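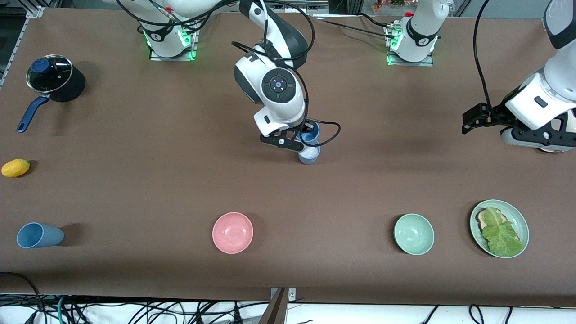
4. Nesting, lying and covered objects in the table set

Previous section | Contents | Next section | Notes | References

Figure 4. Kitchen objects on the brown cloth. Two of the light blue cups are nested and one lies on its side; the saucepan is covered with its glass lid; the pink and the mint green bowl stand apart.

4.1 The objects and the cloth

The objects used in this part of the study are ordinary ones. They were bought in Skadudov, most of them in the household shop Erix and the rest at the Saturday-type open market near the bus station, where single pieces are sold without their original set. We wanted objects that a person would recognise without thinking, and we wanted them to be different enough in shape that the question "what goes into what" would have more than one possible answer. A table full of equal plates has only one answer and is not interesting for us.

In Figure 4 the set can be seen on the long table. The cups are light blue plastic and can be placed one inside the other. The bowls are one pink and one mint green, both empty. The saucepan is small and black, with a long navy blue handle and a clear glass lid which has a dark blue knob. There is also a small yellow fruit in the shape of a lemon. The fruit belongs to no group, and this was our intention. In the first version of the set, which we tried in March, every object had a partner, and the people who took part said that it felt like a puzzle for children. After the fruit was added, this remark was not made again.

The brown cloth covers the table top. On a bare table the sound of a cup which is put down disturbed the talk between the participant and the interviewer, and the recordings were hard to write out afterwards. With the cloth this became better. A brown colour was chosen so that light and dark objects can both be told apart from it. A white cloth was tried before, and the edges of the paler bowl were then difficult to find in the printed pictures.

4.2 Three states of an object

For the analysis we gave to each object one state at the beginning of a session and one at the end. The states are explained in this section because the words are used in daily language with a wider meaning than ours.

An object is "nested" when it stands inside another object of the same kind. The two cups in the centre of Figure 4 are nested. A cup which stands in a bowl is not nested in our meaning. It is "held", since cup and bowl are of different kinds, and a person who does this usually has another purpose. Several participants told us that they put cups in a bowl when they carry things to another room, but that they would never leave them so in a cupboard.

An object is "lying" when it does not rest on its foot. The cup at the left in Figure 4 is lying, with its mouth turned to the right. The fruit has no foot, and for it this state has no meaning. We left the field empty in the table for the fruit. One of our reviewers proposed to call the fruit always lying, but then the share of lying objects would become higher in every session, without any information behind it.

An object is "covered" when its own lid is on it. The saucepan in Figure 4 is covered. A pan with its lid placed upside down was also counted as covered, although we made a note of it. Turning the lid is a habit of people who stack something on top of the pan, and it was more usual in the homes with small kitchens.

The states do not exclude each other completely. A cup can be nested and lying in the same moment, when two cups inside each other have fallen together. In such cases we wrote both.

4.3 Sessions

The study has 24 households, in Skadudov and in the smaller town of Neltuvberg. Each household was asked to put the objects in order "as you would at home before a guest comes". No time was given to them, but a session was stopped after 20 minutes if the participants were still discussing. This was necessary only in Neltuvberg, in a family where the grandmother and the grandson did not agree if bowls should be stacked when they have different colours.

The objects were laid out before every session following a written plan. In all plans at least one cup was lying, and the bowls had free cloth between them. The distance between the bowls was important. When they stood close to each other in our early trials, many people pushed them together with one movement and did not say anything about it. When there was a wide free place between them, people stopped first and decided, and often they explained the decision aloud. For a study of reasons, it was the second behaviour we needed.

We did not tell the participants whether the fruit was food. Some asked. The interviewer answered that they could treat it as they liked.

4.4 What was done with the cups

The cups were nearly always the first objects to be touched. Participants gave the lying cup as the reason, even when they began with a different one. "It looks like somebody knocked it over and went away" was the answer of one woman from Skadudov, and similar words came back in other interviews. A lying cup was felt as a small accident. An empty bowl in the middle of the table was not felt like this, although for our question it was also an object out of its place.

When the lying cup was set upright, it went in most homes directly into or under the other cups. Here we met a difference between the two towns which we had not expected. In Skadudov the cups were nested without discussion. In Neltuvberg a part of the households refused to nest them and placed them in a row. The reason given was always moisture: cups which are put together after washing stick, and they take a smell. Our cups had been dried before the session, and participants could feel this with the hand, but the rule was stronger than the feeling. We understand it as a rule about cups in general. It is carried from older cups in the home to the new ones on our table.

There is one more reason for keeping cups separate, mentioned less often. Nested cups are harder to count, and a person who lays the table for guests wants to see quickly whether there are enough. People who used this reason nested the cups after the meal and separated them before it. For them nesting belongs to storage, and a stack of cups on the table says that nobody is expected.

4.5 Bowls of two colours

The pink and the green bowl gave the longest conversations. The form of the bowls allows stacking, but the colour made some people think that the bowls belong to different persons or to different uses. In homes with young children the bowls were given to children at once, in speech, before they were moved: the pink one for this child, the green one for that child. After such a sentence the bowls were not stacked. They were put at two places of the table, as if the children would come and sit there.

In homes without children the bowls were stacked more easily, and the question was only which of them should be under. Here the participants had no fixed rule, and several laughed about their own hesitation. We did not find a relation with the age of the participant.

4.6 The saucepan

The saucepan was moved last or not at all. In 15 households it stayed covered during the full session, and nobody lifted the lid to look inside. A covered pan was accepted as already in order. The long handle received more attention than the pan. It was turned away from the edge of the table, or parallel to it, by people who otherwise left the pan where it was. When asked, they spoke about children and about sleeves. The habit comes from the cooker, and it is kept on a table where there is no heat.

The glass lid has probably an influence on this result. With a metal lid, participants would have to open the pan to know if it is empty. A comparison with an enamel pan of the Vukčević type, which is common in older kitchens of the region and has a closed lid, is planned but was not possible in the present work.

4.7 The fruit

The fruit was the object with the least agreement. It was put in the pink bowl, in the green bowl, in front of the bowls as decoration, and in 3 households it was handed to the interviewer. Participants who placed it in a bowl did not stack the bowls afterwards, and for this reason the position of the fruit must be read together with section 4.5. We cannot say which of the two decisions was made first. In the recordings they come often in the same sentence.

4.8 Limits of the object set

The set contains no cutlery and only one plate. We took the cutlery out because it has in most homes a drawer with divisions, and without the drawer people did not know what to do with it. The cups are all of the same colour, while the bowls are not, so the effect of colour and the effect of kind cannot be fully separated in our data. A second set, with cups of two colours and bowls of one, would be needed to answer this. The plastic is also a limit. Two participants remarked that they would handle glass in a slower way, and that they would never nest it.

Last updated: 4 Jun 2024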